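Cleaning a phone case and the table it sits on

Last updated March 2020

Phones get put down on every surface in the house, and the case picks up whatever is there. Light colors show it first. A case in beige, cream or pale pink will go gray along the edges well before the back looks dirty. I clean ours at the kitchen table on Thursdays, when the tablecloth is due to come off anyway.

You need a bowl of warm water, one drop of dish soap, a soft toothbrush, two lint-free cloths and a wooden toothpick. Skip bleach. Skip window spray too, as it leaves some soft cases sticky.

Take the phone out before you start. If the case is tight, begin at a top corner and peel it back toward you. Do not pull at the side with the buttons, where the material is thinnest and tears first.

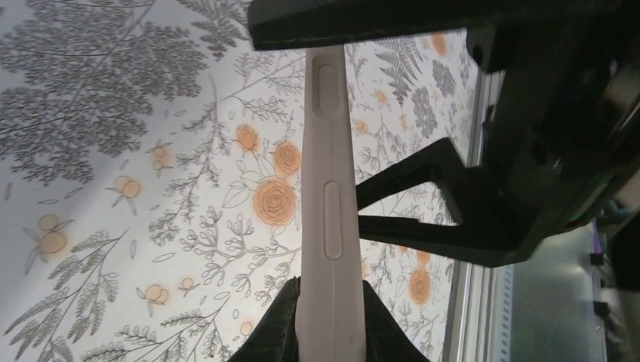

Side buttons hold more dirt than the rest of the case put together. Hand cream and flour dust settle around them and harden. Where the buttons are recessed and the same beige as the case, with a thin seam around each one, the dirt reads as a shadow and is easy to miss. Run the tip of the toothpick around the seam, then brush with soapy water, short strokes, along the length of the edge. A lengthwise groove gets the same treatment. Wipe with the damp cloth, then the dry one.

Leave the case open side down on a towel overnight. Do not put it on a radiator. Edeltraud Wyss wrote in November to ask about baking soda. It works on a silicone case if you mix it to a paste and leave it for 15 minutes, but it will dull a glossy one. Yellowing in clear cases does not wash out with anything I have tried.

For the phone itself, use a dry cloth only, and keep the toothpick out of the charging port.

Printed tablecloths

A white cloth with a printed pattern hides crumbs well and grease badly. Shake it outdoors, then look at it against a window for spots. Dab dish soap on grease, wait, and wash on cool with the print turned in. Iron on the back while slightly damp. Orange and red prints fade quickest on a sunny line, so dry those in the shade.

Berry stains: cold water from the back of the cloth, as soon as possible.

Candle wax: see tip 88.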